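4.2 Domestic sessions with the Favix hand kit

The kit under review is sold by Bomberg under the name Favix and is marketed to small labs that want manipulation data from homes and do not want to ship an arm up somebody's stairs. The buyer receives a hand-held two-finger gripper with a camera, a charger, and a 15-page quick-start guide, of which 6 pages are warranty. The product sheet promises "natural demonstrations in any room." We took the vendor at its word and chose a bedroom.

Cloth on a made bed was the first task family. It is a dull choice and we stand by it. Most of the published examples from kit vendors concern cups and blocks, which have the good manners to keep their shape. A garment does not, and a customer who buys the kit for laundry work will find this out within the hour. Operators (Domínguez and Xu) were told to approach, grasp a layer of fabric, drag or fold it, and let go. They were not told to tidy the room. Figure 3 gives two moments from the bedroom set, both with the fingers open and nothing between the pads.

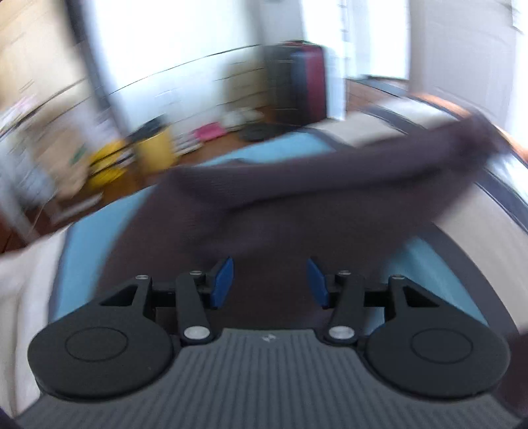
4.3 Image quality during fast motion

Motion blur was the most common complaint in our annotators' notes, and panel (a) of Figure 3 shows why. The dark cloth across the bed is smeared badly enough that the annotator could mark the long raised fold but declined to commit to anything finer. The gripper itself stays readable, down to the screw heads, so the kit can be relied on to record its own appearance at all times. Whether that is worth the asking price is left to the purchasing office.

We sent a short report to Bomberg's support desk, where the ticket was answered on 2 Aug 2019 with the advice to "move with intention." Holroyd, who had been moving with intention for most of the week, asked for a shutter setting. There is one. It lives in a configuration file that the guide does not mention, and changing it voids two of the 6 warranty pages.

For comparison, the calmer view in panel (b) can be labeled in some detail. The garment is visibly knitted, the ribbed hem has a clear edge, and one pointed corner reaches over the dark stripe of the sheet. A corner of that sort is what our grasp-point protocol asks for.

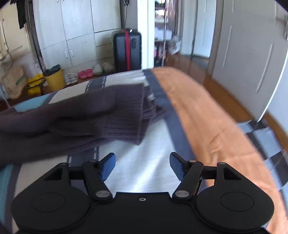 Annotators working from views of this quality agreed on a first-choice grasp point far more often than they did on blurred ones, and they argued less at lunch. We therefore added a sharpness filter before labeling. Of 200 clips submitted to the filter, 20 were rejected outright. Lu considers the threshold too kind and Mateos considers it too strict, so we left it alone.

The striped sheet deserves a word. Its bands helped the annotators describe where the cloth lay, and they did the opposite for the segmentation model bundled with the kit, which treated the border between two stripes as a garment edge whenever it got the chance. Bomberg lists "patterned backgrounds" as supported. We retrained the model on our own masks, which cured most of the trouble, and we report both versions in Section 5 so that readers can see what comes in the box and what has to be added to it.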